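Two cells and a cover: battery faults in remote controls
Speaker notes, Thursday, 14:00 session, Erdős room
By the handset bench, Arville

Last updated: July

Slide 1. Title

Wait for the door to close. The talk runs to half an hour with questions after. The handout has the contact cleaning steps on the reverse, so people don't need to copy slide 7.

Scope: infrared handsets taking two AA cells. Coin cell handsets and rechargeable ones are left out. So is pairing, which belongs to the afternoon session on receivers.

Slide 2. Where the figures come from

Desero has 3053 handsets on its register across the let properties. In the last service year, 186 of those came back to the bench marked "dead" or "not working". All 186 were opened and the fault written down before any cell was changed. Earlier years were not recorded in the same way and are not compared here.

Of the 186, 39 had no electrical fault at all. They had a missing or badly seated cover and a cell that had moved off its contact.

Don't read out the full table. Point to the last row and move on.

Slide 3. Layout of the compartment

Two cells side by side, one reversed relative to the other. The spring takes the flat negative end. The flat plate or stud takes the raised positive end. On most handsets the two contacts at one end are joined by a single strip, and the two at the other end go separately to the board.

That makes a series pair, nominally 3 volts with alkaline cells. A fresh cell reads slightly over 1.5 on the meter without load. The handset will usually keep working well below that, but range drops first and people report it as a fault in the television.

The moulded diagram in the floor of the compartment is often the same colour as the plastic and hard to read under a ceiling light. Tilt the handset until the symbols throw a shadow. If the diagram is worn, go by the springs.

Slide 4. Order of fitting

1. Put the handset face down on a flat, dry surface.
2. Slide or lift off the cover. Keep it on the same side of the bench every time.
3. Take out both old cells and put them in the used tray.
4. Look at all four contacts.
5. Offer the new cell to the spring, negative end first. Compress, then lower the positive end.
6. Same for the second cell, facing the other way.
7. Turn each cell a quarter turn with a thumb.
8. Test with the cover off, then fit the cover and test again.

Step 5 is where most of the damage comes from. If the positive end goes in first, the rim of the negative end rides down over the outside of the spring and can bend it flat or fold it under the cell. A folded spring may still make contact on the bench and lose it a week later.

Step 8 has two tests. A cover with a distorted rib can lift a cell off its contact when it closes, and the first test will not show that.

Slide 5. Half-fitted state

Pause on this slide. A handset with one cell in place is the stage at which to check the remaining slot: spring upright, contact bright, no fragments of old label. It is also the stage at which people get interrupted. A handset left with one cell fitted should be finished or emptied before anything else is picked up.

On a series pair, one cell alone gives nothing. The circuit is open at the empty slot. It cannot be used to judge whether the first cell is good. Use the meter.

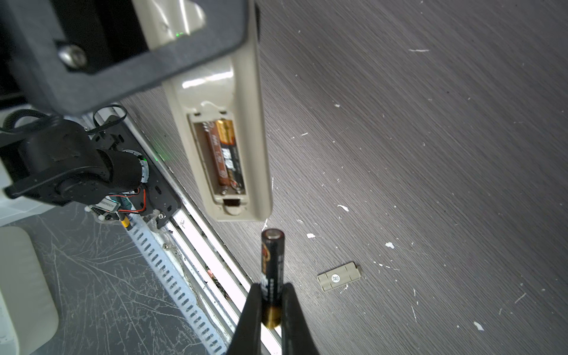
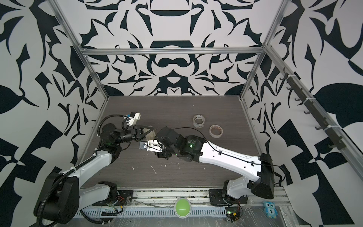

Slide 5, first picture: beige remote, one AA cell in the compartment, second cell out, cover lying to the right. Second picture: clear tape and masking tape on the tabletop.

Slide 6. Mixed cells

Both cells are changed together, same type, same box. A weak cell in series with a new one is driven down further than it should go and is the one that leaks. Several of the leaked handsets on the bench had cells with different printing, which normally means that one was replaced and the other left.

Zinc carbon and alkaline are not mixed. Rechargeable cells are not put into let properties at all - they get thrown away by tenants, and the lower voltage brings in range complaints.

Cells are bought in cartons of 1000 and issued from Arville in trays. The date code should be legible on the cell. If it has rubbed off, the cell goes to the meter before it goes out.

Loose cells are stored upright or in rows with the ends separated. They are not dropped into a drawer with spare springs, screws or keys.

Slide 7. Contacts

Three conditions are seen.

Dull contact, no deposit: a dry cotton bud, then a second one with isopropyl alcohol. Leave to dry with the compartment open.

White crystalline deposit: leaked alkaline electrolyte. Gloves and eye protection. Brush out the loose material with the handset tilted over the waste tray. Wipe the contact with a bud dampened in white vinegar, then one dampened with clean water, then alcohol. Do not flood the slot. The gap at the foot of the spring leads straight to the board.

Plating gone, spring pitted or green: don't clean. Replace the spring if the model has a part listed, otherwise scrap the handset. Sanding gives a bright surface that corrodes again within months.

The Masteo handsets have a replaceable spring carrier at the joined end only. The other end is soldered.

Slide 8. Covers

The cover has two jobs. It keeps the cells in and, on some models, ribs on the inside press them down towards the floor. A handset lying on a table may work perfectly with the cover off and stop when it is lifted and pointed.

Check in this order: the tabs at one end, the latch at the other, then the ribs between. The latch engages in a small notch in the body. Grease and crumbs in that notch will stop the cover closing flush, and people then push harder and break the latch. Clear it with a wooden pick. A metal one marks the edge.

A broken latch is a new cover. A broken notch is a new handset.

Covers from different models can look alike and differ by a millimetre in the tab spacing. They are kept in bags by model number and not in a common box. If a cover has to be forced at either end, it belongs to something else.

Slide 9. Tape

Expect questions here. Some site teams tape every cover as a precaution and will want to know if they should stop. They should.

Clear tape over a cover hides whether the latch has engaged. It also leaves adhesive in the seam, which picks up dust and then works its way into the notch. Removing old clear tape takes longer than changing the cells. Warm it with a hairdryer on low, peel back on itself at a shallow angle, then alcohol for the residue. Test the alcohol on the underside first if the plastic is painted.

Masking tape is permitted as a temporary measure on a handset waiting for a replacement cover. One strip, across the short dimension, folded over at one end to give a tab. Write the property number and "cover on order" on it. Masking tape left in a sunny window hardens and comes off in flakes, so the limit is two weeks.

Masking tape is also what the bench uses for labelling trays. Pen takes on it and it lifts cleanly when fresh. It does not go on the cells themselves. The extra thickness is enough to jam one in a tight slot, and a taped end can sit over the contact.

Do not leave used strips stuck to the edge of the bench. They collect on the next handset.

Slide 10. What goes back on the card

Fault found, by code. Cells replaced, yes or no. Cover, original or new. Contact condition before cleaning. Initials are not needed, the tray number covers that.

"Changed batteries" on its own is not an entry. It was the most frequent wording on the old cards and explains why the earlier years could not be used.

Slide 11. Questions

Likely ones:

Can the old cells be used up in clocks? Not by us. Used tray, then the recycling drum.

Should cells be taken out of handsets in empty properties? Yes, for voids longer than a month. Bag them with the handset and leave the cover on.

Is it worth fitting lithium cells? Being looked at for stairwell and outbuilding handsets only. No result yet.

How can you check that a handset is sending? Point it at a phone camera and hold a button down. Most phones show the emitter as a pale flicker, though some rear cameras filter it out, in which case try the front one.

If time allows, pass round the tray of bent springs. Collect it at the door.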